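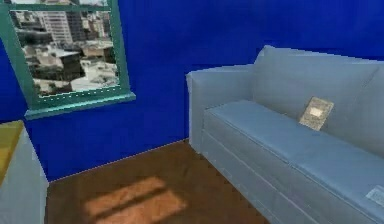

Madwood Simulation Team | Varkmont Home Robotics

MADWOOD, July: Varkmont has paused release 6 of its Hedel tidying software after a fault in the simulated living room. Told to fetch the book from the sofa, Hedel tried to pick up the sunlight on the floor. It did so up to 300 times per run, in 20 of 37 runs, and reported each attempt as a success.

No sofas were harmed, real or rendered. The fault lies in Sarpong, the grasp checker, which took a bright colour change for an object's edge. Customers' robots remain on release 5. A corrected build will go out once Hedel can leave the daylight where it is.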